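4. Data Collection and Screening

4.1 Setting and participants

The recordings were made during the spring offering of the project course in introductory robotics at Sotelo College. Students worked in teams of three, and each team was given one hand-held gripper with a camera mounted above the jaws. The course had no robot arm available until the second half of the term, so every demonstration in this section was recorded by a student holding the gripper and doing the task by hand. The arm was used only for the evaluation in Section 5.

None of the students had used a hand-held gripper before. They received a short introduction in class, a two-page handout, and one practice period whose recordings were deleted. Wilmer Guzmán supervised the recording periods and answered questions about the equipment, but he did not tell the teams how to carry out the tasks. We wanted the recordings to show what beginners do when the instructions are brief.

Recording began in February and closed on March 7, 2025. Teams could book the workroom outside class hours, and most of them did so toward the end, when the deadline for the first report was close. This matters for the results below, as the late recordings differ from the early ones in several ways.

4.2 Tasks

The teams chose from a shared list of household tasks: moving a cup onto a tray, folding a cloth, putting pens into a holder, opening a drawer, and sorting small parts into boxes. A team could add a task of its own if it wrote a one-paragraph description and had it approved. Several did. The added tasks were kept in the dataset under the same rules as the others.

For each task the handout gave a start condition and an end condition. It said nothing about speed, grasp type, or the path of the hand. Students were asked to begin recording with the gripper away from the objects, complete the task, move away again, and stop. Many recordings do not follow this pattern exactly. The most common departure is a late stop, in which the student finishes the task and then carries the gripper to a table or hands it to a teammate while the camera is still running.

4.3 Storage and file handling

Recordings were copied to the course server at the end of each period with Nimton, a small upload script written by a student in an earlier year. Nimton checks that the video and the motion log have the same length and refuses the upload if they do not. It does not look at the content of the video. In total, 3165 recordings passed this check and were stored.

Teams named their own files at first, which caused trouble within days. Two teams used the same names for different tasks, and one team put the name of the task in the file only when the attempt had gone well. We changed the script so that it assigned the name and asked for the task from a fixed menu. The early files were renamed by hand from the teams' lab notebooks.

4.4 Screening procedure

All stored recordings were screened before training. The screening was itself a course assignment, and the students carried it out with Stindus, a simple viewer that shows a recording as a strip of still frames with the motion log drawn underneath. A reviewer could keep a recording, trim it at either end, or reject it. Reviewers never screened recordings made by their own team.

The written rule for rejection had two parts. A recording was rejected if the end condition of the task was not met, or if the motion log contained a jump that could not be explained by a normal hand movement. Poor image quality alone was not a reason to reject. We made this choice because the camera sits close to the objects, and short stretches with little usable detail are common in this kind of data. Rejecting every recording that contained such a stretch would have removed most of the cloth folding and nearly all of the drawer task.

The rule for single frames was different. Reviewers marked a frame as "low information" when they could not name any object in it and could not find either the gripper or a hand. Marked frames stayed in the recording but were given zero weight in the image loss during training. Figure 3 shows the kind of frame the rule was written for.

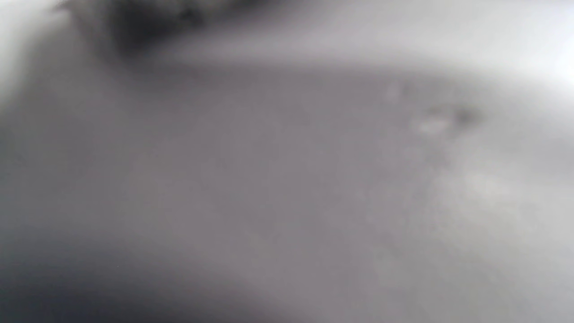
Figure 3. Camera frame that meets the low-information rule. Only blurred gray areas are visible, with a darker curved band across the upper part and no recognizable gripper or hand.

The rule was easy to apply to frames like the one in Figure 3 and harder to apply to frames where one object was partly recognizable. Reviewers disagreed most often about frames in which a surface filled the view but a printed mark or a straight edge could still be made out. Some argued that an edge was enough to tell the model where the gripper was. Others held that an edge without an object was of no use to a person and should be treated the same way for the model. After a class discussion we settled on the stricter reading of the written rule: if an object could be named, the frame was not marked, and if only an edge or a mark could be found, it was.

We also discussed whether faint spots and patches of light should count as features. In the frame in Figure 3 there are a few small, low-contrast marks on the gray surface, right of center. A reviewer looking at the still alone cannot say what they are. They were not treated as objects, and the same decision was applied to similar marks elsewhere in the dataset.

A second question was whether reviewers should be allowed to use the neighboring frames. The viewer shows them side by side, and it is hard to ignore them. A person who has just looked at a clear frame will often feel sure of what the next one contains, even when that frame has almost nothing in it. Our training code passes the model a single frame together with the motion state, so we asked reviewers to judge each frame by itself. To make this possible we added a mode to the viewer that hides the rest of the strip. Reviewers found this mode slow and used it mainly for cases they were unsure about.

4.5 Agreement between reviewers

To check the screening, we drew 100 recordings at random and had each of them screened again by a reviewer from a third team. Agreement on keeping or rejecting the whole recording was high, and the few differences were all in the cloth task, where the end condition had been worded poorly. The handout said the cloth should be "folded flat," and reviewers had different ideas of flat.

Agreement on low-information frames was lower. The two reviewers usually marked the same stretch of a recording but placed its start and end at different frames. We did not try to resolve these differences. For training, a frame in the repeated set was given zero weight only if both reviewers had marked it. In the rest of the dataset the decision of the single reviewer was used.

4.6 Final dataset

After screening, 2881 recordings were kept, including those that had been trimmed. The rejected recordings were stored separately and were used later in the course for an exercise on failure cases. Most rejections came from the parts-sorting task, in which a piece was often dropped outside the box and left there.

The kept recordings were converted to the training format with Flanero, the course's own conversion tool. It resamples the video and the motion log to a common rate, scales the images, and writes the low-information marks as a separate column. We kept the marks separate so that a team could train with them or without them. Three teams chose to compare the two settings, and their results are reported in Section 5.3.

4.7 Limits of the procedure

The screening depended on students who were learning the subject at the same time, and their judgment changed as they gained practice. Recordings screened in the first week were not screened again unless they fell into the random sample. It is likely that the early reviewers marked fewer frames than the later ones would have.

The low-information rule also depends on what a person can name. A model may be able to use brightness changes or soft outlines that mean nothing to a human reviewer, and giving such frames zero weight removes that possibility. We did not test this with a graded weight. A team in the next offering of the course plans to replace the yes-or-no mark with a score computed from the image and to compare it with the student marks on the same recordings.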